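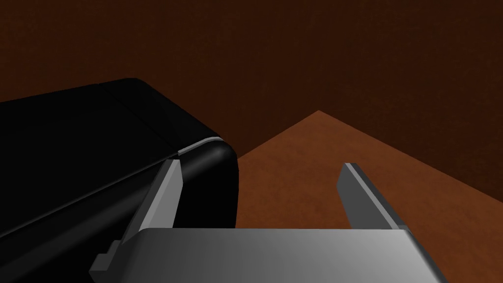

**Molach Workshop to Open Two-Arm Kitchen Robot Build to Members in November**

STOLLDEN — The Molach Workshop, a shared workspace for home builders, announced Tuesday that its two-arm kitchen robot project will open to all members in November. The project has so far been limited to a group of 20 members, who have divided their time between the workshop floor and a simulated kitchen in which the robot's movements are tried out.

The design, named Rothe, is intended for construction with the tools found in a typical shared workshop. Members who join the build will receive the full set of drawings, the parts list and the simulated kitchen files. The files may be used at home or at any of the 4 computer stations in the workshop's east room.

"We wanted a project that a person could take up after work and put down again without losing the thread," said Volker Sauerland, who leads the Rothe build. "The simulated kitchen lets members work on arm movement at the same time that others are still cutting and fitting parts."

Current work centers on reaching over a crowded counter. Small household items are placed close together on the surface, and members adjust the path of each arm among them. 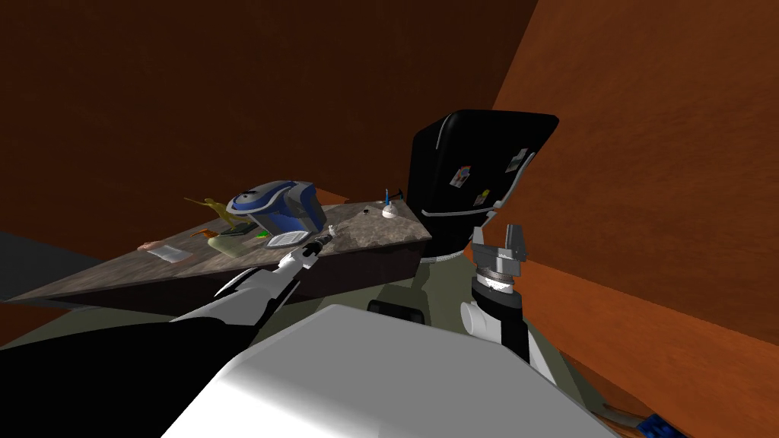

*Rothe in the simulated kitchen, with one gripper above a white gridded item on the counter. Image: Molach Workshop*

Each member of the build group keeps a written log of changes to arm paths and gripper settings. The logs will be shared with new participants, together with a short guide to setting up the software. Questions about the guide will be handled at the regular Tuesday evening session.

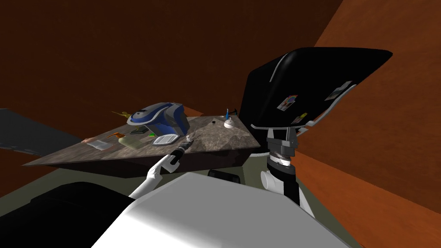 Physical construction will continue alongside the simulation work. The workshop has set aside 800 square feet for the project, including a bench for wiring and a separate area for assembling the arms. Members may work on either part of the build and are free to move between them.

A second group, based at the Skisstead workshop, will begin its own build from the same drawings. The two groups will exchange design changes once a month.

Participation is open to current members of either workshop. A materials fee of $100 applies to those taking part in physical construction; there is no fee for simulation work. Sign-up forms are available at the front desk of each location.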